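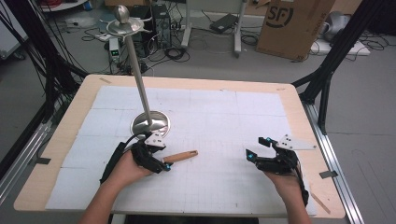
Kulside Student Robotics Club
Progress report to the Lukum Fund, second installment
Prepared by Olesia Marchuk, club adviser
Oct 3, 2022

The kitchen project is still called Mumeo, despite two votes to rename it. The task has not changed since the proposal: collect demonstrations of a person picking up a small strainer by its handle and hanging it on a metal stand, then train a policy to do the same. Your reviewer asked in April whether this was ambitious enough. The students would like that reviewer to come and try it with grippers on.

Work done this period

Table covering replaced and taped down. Grid lines are printed on it so that start positions can be written in the log. Arsen Kobzar keeps the log and has opinions about other people's handwriting.

Both hand-worn grippers are in use. Ihor Semeniuk rewrote the calibration routine, which used to take 20 minutes and now takes 2. He has mentioned this at every meeting.

Demonstrations recorded: 2,000, which was the target. Pylyp Kushnir has gone through them and rejected the ones where the strainer left the table in a direction not covered by the task definition. 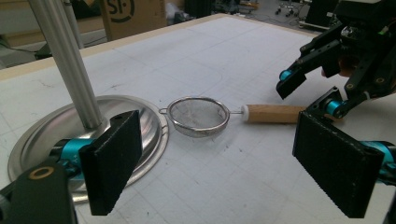 Strainer beside the base of the stand, handle toward the right gripper.

Problems

The handle is round and the finger pads are flat. Hryhorii Tymoshchuk predicted trouble in the first week and was told he was being gloomy. He is now in charge of finger pads.

Polished steel is also hard on the vision side. The model is easily distracted by reflections, a weakness it shares with several members.

Cable management was listed as complete in the last report. Please consider it reopened.

Money and people

Membership stands at 13. Spending is within budget except for the line marked "adhesives," where we underestimated the students' faith in tape. We ask to move the unspent travel money there.

Next period

First training runs, then a trial on the arm at Stelmakh, who have offered us bench time in the evenings. Pylyp will send the rejection criteria separately, as they run longer than this report.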